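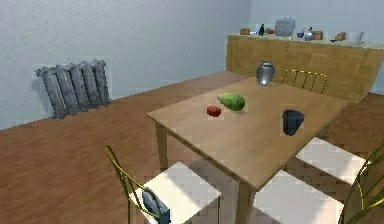
Stale rooms in winter are mostly a matter of habit, and I was slow to learn it. Open two windows wide for 8 minutes after breakfast — wide, mind you — then shut them and let the house warm up again.
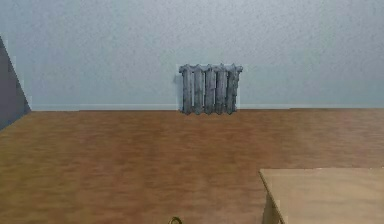 Dust is the other half of the trouble, and it loves any spot a broom goes past. An old cast-iron radiator with upright columns, set low on the wall, is as bad as any! I push a long bottle brush down between the columns, with a damp towel on the floor to catch what falls, and I only do it with the heat off. 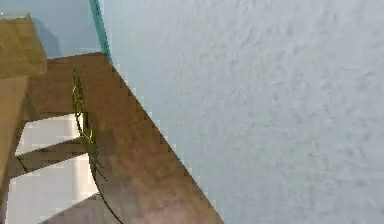
*Picture: Ihor Maksymiv*

For scuffs on a painted wall, try a soft cloth and warm water with one drop of dish soap, testing a hidden corner first. Wipe gently, rinse, and leave it overnight before you decide on a second go.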